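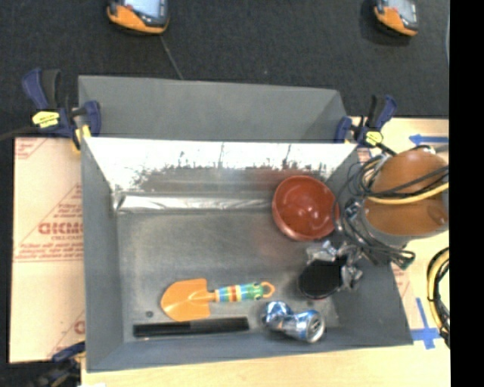 Unit 4: Costing a bin-picking cell

Course notes, Planning and Purchasing for Automation. Tutor: Ľubica Beneš.

These notes go with the second half of the unit. Bring the blank cost sheet from Unit 3 and a calculator. We will use the Mornenden case throughout, so read section 2 before the session.

4.1 What we are buying

Most first-time buyers write "robot" on line one of the budget and then put a single figure next to it. The arm is one line. A working cell has many more, and the small lines are the ones that get forgotten. For this unit we use five headings:

Arm and controller
Gripper and spare gripper parts
Workholding (bins, clamps, table, tape)
Cables and cable management
Test objects

Put every item under one of these. If an item fits two headings, choose one and write the reason in the notes column. An auditor will not mind which heading you chose, but will mind if the item is in both.

4.2 The Mornenden case

Mornenden is a small sorting firm that wants to test whether an arm can pick mixed items out of a metal bin. It has asked for a bench trial before it commits to a full line. The trial is to be ready by June. The arm is on loan from the supplier, Tichý, for the length of the trial, so it does not count as a purchase, but Mornenden has to insure it and pay for carriage both ways.

The money set aside is as follows.

Total for the trial: £3000
Of which carriage and insurance: £600
Of which test objects and bench consumables: £200

What is left has to cover the gripper, the workholding and the cables. Work this out first and write it at the top of your sheet. You should have £2200.

4.3 Workholding

Bins are cheap. Holding them still costs more than people expect. In the cell shown at the start of these notes, two grey metal bins stand one behind the other on the tabletop, with blue-handled clamps gripping them at the corners where they meet. Clamps of this sort can be bought from any tool supplier and moved when the layout changes. A machined fixture would hold better but has to be drawn, ordered and paid for again each time the bin changes size.

For a bench trial, budget for clamps. For a production line, budget for a fixture and keep the clamps as spares.

Points to check before ordering:

The jaw opening of the clamp against the thickness of two bin rims together.
Whether the handle will stand in the path of the arm. The handles at the right-hand corner point upwards, and that height must go into the clearance drawing.
Whether the bin floor will be replaced during the trial. Metal bins scratch, and a scratched floor reflects light differently from a new one. If your camera supplier has set up the system on a clean bin, ask what happens when the bin is worn. Get the answer in writing.

Tape goes under workholding too. It is a small sum, but put it in. Blue tape is used on the tabletop here, including an arrow, and any bench that is going to be reset by different people needs marks that everyone can follow.

4.4 Cables

Look at the arm where it comes over the right-hand wall of the bin. There is a thick yellow cable across it and thin black ones looped around it, with more bunched underneath. A further coil of yellow and black cable lies on the tabletop to the right, held with dark ties.

A quotation for an arm may include cables of a standard length only. Ask three questions:

What length is supplied, and where is it measured from?
Are the clips, ties or sleeving for the moving part of the arm included?
What is the price and delivery time of a replacement?

The third question matters most for a moving cable. Cables that bend with the arm are wearing parts. On the Mornenden sheet, enter 2 spare cable sets. If the supplier's price makes this impossible, enter one and record the delivery time of the second beside it.

Allow for the slack as well. Spare length has to be stored somewhere, and table space has a cost if the bench is rented by area. Students regularly leave this out of the floor plan.

4.5 Test objects

This heading is small and takes the most argument. The buyer wants the trial to use the firm's own goods. The supplier would prefer simple blocks. A mixed set of ordinary objects is a fair middle course, provided the set is written down and agreed by both sides.

The bin in our picture holds a glossy red bowl, a toy hand shovel with an orange blade and a handle in coloured bands, and a crushed drinks can in blue and silver, with some black items besides. For costing purposes, sort the objects you choose into two groups.

Durable: a bowl or a toy shovel would go here. Buy one and a spare.
Consumable: a drinks can would go here. Once crushed, a can does not go back to its first shape, so a trial that needs whole cans needs a supply of them.

Shiny surfaces and odd shapes should be in the set if they are in the customer's real stock. Leave them out and the trial will not tell Mornenden what it paid to find out.

4.6 Comparing quotations

Mornenden also has a quotation from Grorneck for a ready-built bench, with table, bins and clamps fitted. The Hosley quotation is for parts only. The Hosley price is lower, but the two are not for the same thing. Before comparing them, add to Hosley:

Staff time for assembly, at the hourly rate on your Unit 3 sheet
Any table not already owned
Clamps and tape
Surface protection for the table, if the lender or landlord asks for it

Then take from Grorneck any item Mornenden already has and can refuse. Ask Grorneck to reprice without it. Do not simply subtract the item yourself.

4.7 Exercise

Complete the cost sheet for Mornenden twice, once using Hosley and once using Grorneck. Stay within the £2200. If one version goes over, show which line you would cut and what the trial loses by it. Half a page is enough for the written part.

Hand in both sheets at the start of the next session. Unit 5 covers running costs, and you will need your cable and gripper lines from this unit to do it.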